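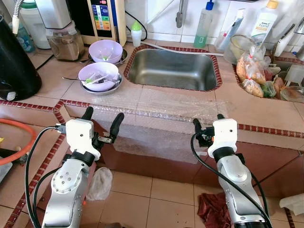 Welcome to the kitchen page! If you came over from the garden page, you already know that we moved to Pruninham in February and that I take far too many pictures of ordinary corners, and if you didn't, well, now you know. The kitchen was what sold me on the place, and Ebere (Ebere Akpan, my cousin and the only person I trust on paint colors) thought I had lost my mind. She wanted me to tear out every bit of tile before I moved so much as a fork in. I love it. The pinkish-beige squares, the little dark red ones running around the sink like a picture mat, the red edging along the front of the counter, all of it. She says it looks like a pizza place. I happen to like pizza places. And yes, there's bubble wrap hanging over the counter edge in front of the sink, we were deep in it for weeks and I still find pieces of it in drawers.

The sink
Stainless steel, rectangular, nice and plain. My last one was a shallow little oval that splashed you if you looked at it wrong, so I'm easy to please here. I scrub it with baking soda and half a lemon and then I stand back and admire it for longer than a grown person should. The light gets soft on those metal walls and I'm happy.

The lavender bowls
Two of them, to the left of the sink, and I will hear no complaints about the color. The front one sits in a silver metal bowl and the back one is on a dark metal dish. They're where the utensils go when they haven't got a drawer yet. White, green, black, whatever fits. Olumide Nwankwo from next door came by with soup, took one look and offered me a proper crock with a lid. I said thank you very much and put the crock on top of the fridge with bay leaves in it. The bowls stay!

The bottle with the green cap
That little pointy lime-green cap back behind the bowls makes me smile every time. I have a weakness for small squeezy bottles. They're good for oil, good for dish soap if you cut it with water, good for icing if you're the sort of person who ices things. I used to keep 11 of them under the sink in the old apartment and Ebere made me get down to 4 before the truck came. I'm not saying I stuck to it.

The grout
Okay, let's talk about grout, because three people have already written to ask. Old tile counters have a lot of lines in them, and every one of them collects crumbs. I went over ours with a stiff toothbrush and a paste of baking soda and warm water, left it ten minutes, wiped it, did it again. Then I let it dry overnight and put on a sealer from Briggs, the hardware store on the corner of the main street. They had two kinds and I got the one in the smaller can. Go slow around the red border, the tiles are small there and the lines come close together. I did the whole counter over two evenings with the radio on. My knees were fine, my shoulder was not.

The cabinets
Reddish brown, and they're staying reddish brown. I priced new doors at Keltier just to see, and the quote came back at $2000 before anybody had even talked about hinges, so I bought a bottle of wood soap and some felt pads and called it a renovation. They close quietly now. I still have to shove the one by the stove with my hip.

Things that broke in the move
One mixing bowl, the glass lid off the good pot, and a mug from the Fulero street fair that I'd had since college. That's it! For a kitchen's worth of boxes I'll take it. I wrapped the plates standing up on their edges like records, the way my mother does, and not one of them cracked. The mug went in last, in a sock, in a hurry. My own fault.

What's next
A shelf for the spices, when I find one narrow enough. Ebere has found me a secondhand one for $200 and I told her that for that kind of money it had better come with the spices. I also want a hook strip for the ladles and a mat for in front of the sink (dark red, to match, don't tell her).

The pantry gets its own page once I've stopped shutting the door on it. If you have a tile counter too and you've found a sealer you like, write and tell me how long it lasted. Ebere's guess is six months.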